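Denkmalpflege Druditz
17/06/2023

1/7 Die Untersuchungen an der ehemaligen Ziegelei Damasceno bei Druditz sind im Mai abgeschlossen worden. Wir informieren in diesem Beitrag über den Stand. 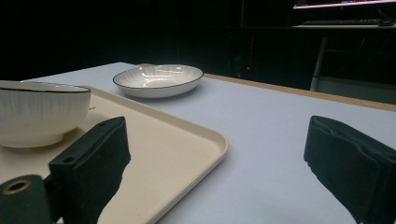
Weiße Schale auf cremefarbenem Tablett.

2/7 Die Anlage liegt an der alten Straße nach Leltville. Erhalten sind die Grundmauern des Brennofens, der Stumpf des Schornsteins und ein Teil der Trockenschuppen. Das Maschinenhaus ist nur noch im Boden nachweisbar.

3/7 Das untersuchte Areal umfasst 2.140 Quadratmeter. Es wurden 754 Fundstücke inventarisiert, überwiegend Ziegel mit Stempel sowie Ofenkeramik.

4/7 Zwei Stempelvarianten waren bisher nicht belegt. Ein Vergleich mit dem Bestand in Lanetville steht noch aus; die Datierung der jüngeren Ofenkammer bleibt bis dahin offen.

5/7 Die Eintragung der Ziegelei in die Denkmalliste ist beantragt. Der Schutzbereich soll auch die Tongrube und den 200 Meter langen Abschnitt der Feldbahntrasse einschließen.

6/7 Das Betreten der Ofenruine ist wegen loser Mauerkronen untersagt. Der Weg entlang der Tongrube bleibt geöffnet.

7/7 Der Grabungsbericht erscheint in der Schriftenreihe der Denkmalpflege. Hinweise auf alte Fotografien, Lieferscheine oder Lohnbücher der Ziegelei nimmt die Dienststelle Druditz schriftlich entgegen.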